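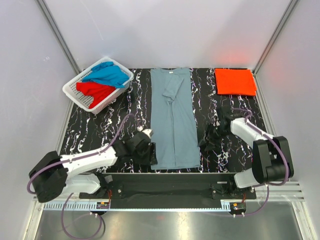 The woman who runs the wash-and-fold counter at Mikorness has strong opinions about T-shirts, and she'd like it known that she didn't go looking for them. "They came in the bags," she says.

She took over the Turen Street shop in May, having spent years in what she calls proper work, meaning an office with a kettle. Now she takes in other people's washing from seven in the morning and gives it back flat. She doesn't mind the washing. Folding is the bit she wants to talk about, and she talks about it for most of an hour.

"Everybody thinks they can fold," she says. "What they can do is make it smaller."

Her method begins with the shirt laid out long, collar at the far end. A sleeve comes in across the chest, and the body goes narrow before it goes short. She's firm on the order. People who halve it first and chase the sleeves afterwards get a look.

I ask what gives away a bad fold. She says the neck, every time.

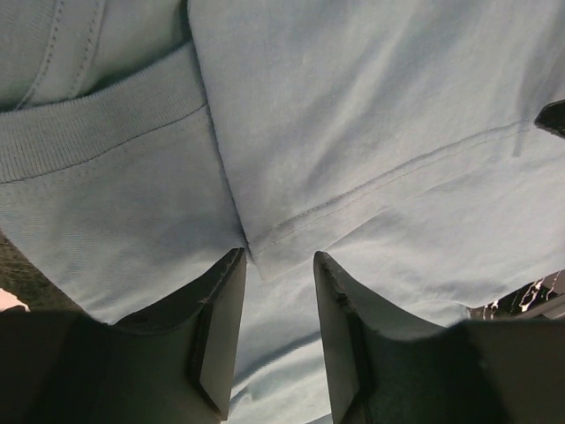

Rib, seam and sleeve: the collar end of a grey-blue tee.

"The collar's the only part with any backbone," she says. "The rest is jersey. Jersey does what it likes." She runs a thumb along the ribbing of one of mine, which I'd brought in a Mercado shopping bag and already regretted. She folds it in less time than it takes me to apologise for the colour.

Her favourite thing to fold is a plain cloth, any colour, square if possible. Her least favourite is the fitted sheet, on which she'll only comment off the record. Shirts sit in the middle. The big soft ones are the worst of them, she reckons, as there's so much cloth and so little to get hold of.

"You take it by two corners and pull it out wide before you do anything else," she says. 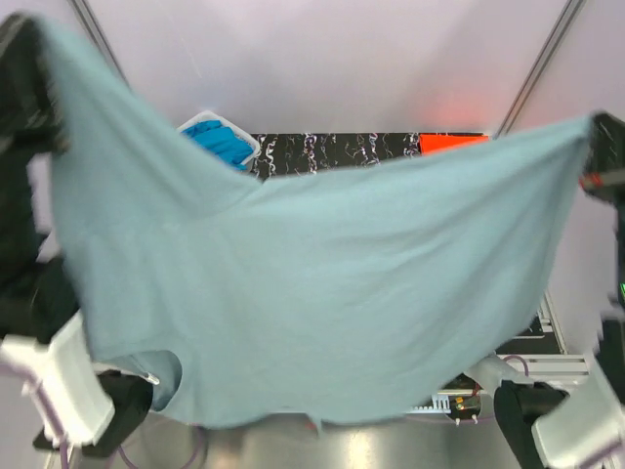

"Then you see what you've got. Half the time there's a hem gone wandering, or it's back to front. Better to know that at the start than when you've got a neat little parcel of nonsense."

Does she fold at home? There's a pause. Home, I gather, has a chair. The chair has had the same clothes on it since Wednesday. She asks whether I'll be printing that, and I say I expect so.

Comments

duveck_resident: Hem first, then sleeves. Have done it this way for years and will not be taking questions.

Pegbag: We've all got the chair.

tumbledry2: What did she say about the fitted sheet? You can't just leave that there.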